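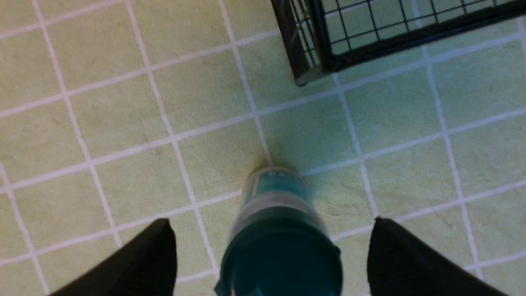

1. Background

Our group looked at how book reviews treat novels by older writers, using the review pages of two literary magazines, Clatari and Brunari. We wanted to know if the age of the author is mentioned more often when the book is a late one, and if that changes the tone of the review.

2. Method

We copied the reviews from both online archives into one spreadsheet, which gave us 2691 entries. Short notices with no byline were left in. We tagged each entry for genre, length and any mention of age, then read a smaller set in full. Tagging took eight weeks. Each of the disputed entries was read again by a second member of the group, and the second reading was kept.

3. What we found

Clatari reviewers tend to give the author's age in the opening paragraph. Brunari reviewers more often leave it to the end, or talk about earlier books instead. The word "late" was difficult to tag because it can mean the stage of a career or that the writer has died. Reviews of the Harahap trilogy were the hardest to sort, as the third volume came out long after the others and was often reviewed as a separate work.

4. Problems

The Flatora prize shortlist in January led to a run of very similar reviews, and these push up the totals for literary fiction. We did not correct for this. The Brunari archive also has gaps in its older pages.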